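**Marker pose jumps when the two grippers come close together**

**brulgate_tom**
We're recording two-handed microwave door demos with hand-held grippers, a marker cube on each one. Tracking is fine while the hands are apart. When both come in to the same corner of the door, the left pose flips by a large angle for a few frames and then recovers. Out of 331 episodes, 40 have at least one flip.

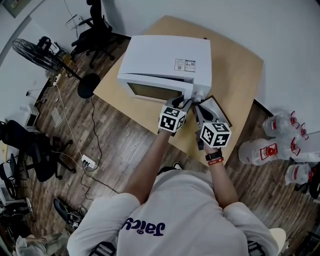 I've already tried a tighter reprojection threshold and it only turns flips into gaps. The planner copes with gaps even worse. Is there a filter setting I've missed?

**yquintero**
Sounds like the usual planar ambiguity. If the solver only gets one face of a cube it has two near-equal answers and picks the wrong one. Solve all visible faces as one rigid body and reject any frame where the two best solutions score within a small ratio of each other.

**Trygve Hedlund**
I disagree with rejecting. He's just said gaps are the problem. Keep both solutions and choose the one nearest the gyro prediction. Etance has a branch that does it, and it's not much code.

**yquintero**
Fine if the gyro clock is synced. Ours was 16 ms out for most of July and the prediction picked the wrong branch every time the wrist turned quickly. I'd check that first.

**brulgate_tom**
Clock offset was worse than I thought, almost 312 ms on the left unit after a restart. Fixed that and went with Trygve's version. Flips are down to a handful. I'm also using the gripper cameras as a check now, with the door open and another device's marker in view.

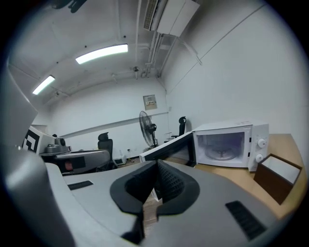
### Settings I ended up with

- joint solve over all visible faces
- both candidates kept, nearest to gyro prediction wins
- clock offset estimated at the start of each episode
- gaps under five frames interpolated, longer ones cut

**yquintero**
I still wouldn't interpolate across contact. The door moves the hand in an arc and you'll draw a straight line through it.

**Trygve Hedlund**
At five frames the difference is tiny. Leave it in.

**brulgate_tom**
I'll train on both and post the numbers.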